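Fernbridge Homeowners Board > General > HOA wants to fine me over rain barrels??

gutterbug57
ok so came home to a letter on the door. 900 dollar fine "pending review" for two rain barrels on the side of the house. SIDE. you can't see them from the street unless you're standing in my hydrangeas. had them since we moved in. anyone else on the Hendricks loop get one of these?

marlowe_t
Yep. Got one too but mine was for the shed color. Same letterhead, same "pending review". I think they sent a batch.

dottie on the corner
What does your section of the rules say. There's two versions floating around, the old one and the one from when Jurkilus took over managing. Old one says nothing about barrels. New one says "exterior water storage must be screened." Screened by what, doesn't say

gutterbug57
never got a new one. seriously. I have the folder from closing and its the old one

PlainJaneRanch
Not getting a copy doesn't mean it doesn't apply to you. Sorry but somebody has to say it. They post it on the portal and that counts as notice in most places.

gutterbug57
the portal that's been down since December?

PlainJaneRanch
It was up when I looked. I pay my dues on there every month.

marlowe_t
Up for paying. Try opening a document. Goes to a blank page.

dottie on the corner
^^ this. I can pay, I can't read anything. Funny how that works

hollis_r
Jumping in, I was on the board at our old place (different state so grain of salt). Things to do in this order:
Write back and ask for a hearing. On paper. Keep a copy.
Ask for the date the new rule was adopted and the minutes from that meeting.
Don't pay anything yet, don't move the barrels yet.
Take your own pictures, side yard, street, neighbor's drive if they let you.
That second one is where they usually get stuck. If there's no vote in the minutes you have a decent argument. Had a guy fight a boat trailer fine that way, went on all summer but he won it.

gutterbug57
ok this is helpful. writing the letter tonight. does it have to be certified mail or can I just hand it in

hollis_r
Certified. Hand it in and it'll get lost in a drawer. Couple bucks, worth it. 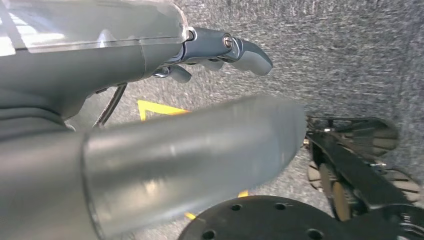

Also put your lot number on every page. Every page. Pages get separated, or they say they did. And ask who signed off on the amount, 900 for a first notice sounds way high to me, ours started at a warning and then a small one.

PlainJaneRanch
I'll be the bad guy again. Why not just screen the barrels? Lattice panel, couple of posts, done in an afternoon. Cheaper than a fight. I like that the neighborhood has rules, I lived next to a guy with three dead cars and I'm not going back to that.

gutterbug57
two barrels aren't three dead cars

PlainJaneRanch
Didn't say they were. Said I like rules.

kettlecorn_ed
What size barrels? asking cause I want to put some in and now I'm nervous lol

gutterbug57
Gristley ones, the tall green kind. they fill up off one downspout in a decent storm. I don't use city water on the tomatoes at all anymore. get the screen lid tho or you will have mosquitos like you wouldnt believe

kettlecorn_ed
thx. waiting to see how this goes first

marlowe_t
Called the Jurkilus office at lunch. Asked about the shed. The person said the colors are "under revision" so I said ok then how am I violating it. Long pause. She's going to have someone call me. Not holding my breath

dottie on the corner
Get the name of who you talked to, always

marlowe_t
Elmarie Coetzee. She was nice about it, to be fair. Said she's only been there a little while and the files are a mess.

hollis_r
That's a useful name. Copy her on the letter. Nice people in messy offices are who you want.

PlainJaneRanch
Agree with that part at least.

gutterbug57
update. letter went out this morning, certified, lot number on both pages. also pulled last year's budget out of the folder and there is a line for "compliance services" 2,381. year before that there's no such line. so what is that? are they paying somebody to drive around and look at our side yards

marlowe_t
Whoa. Can you post the page?

gutterbug57
scanner's acting up, will try tmrw. 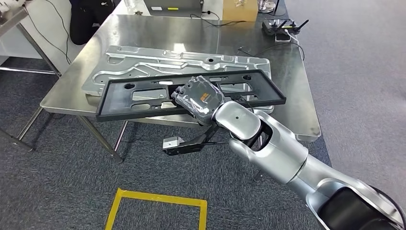
Black frame picked up over the stamped metal panel, steel table.

dottie on the corner
I remember that meeting I think. They said it was for the software. The portal. I could be wrong

PlainJaneRanch
It was the software. I was there. There were maybe six of us in the room, which is the real problem if you ask me. People don't come and then they're mad in the spring.

marlowe_t
They hold it at 4 in the afternoon. I'm at work at 4

PlainJaneRanch
Then ask them to move it. I'd back you on that.

hollis_r
How many houses total, does anyone know? Some bylaws let you call a special meeting if 20 percent sign. Check yours, it's usually way in the back near the election stuff.

dottie on the corner
57 on our side of the creek. Don't know about the other side

gutterbug57
found it, page near the end like you said. 20 percent, signatures and lot numbers. I'll go door to door this weekend if somebody takes the far end of the loop, my knee is bad

marlowe_t
I can do the far end. Evenings only.

kettlecorn_ed
I'll sign. blue house w the basketball hoop. dog is loud but he's fine

PlainJaneRanch
I'll sign for the meeting time. Not for the barrels.

gutterbug57
deal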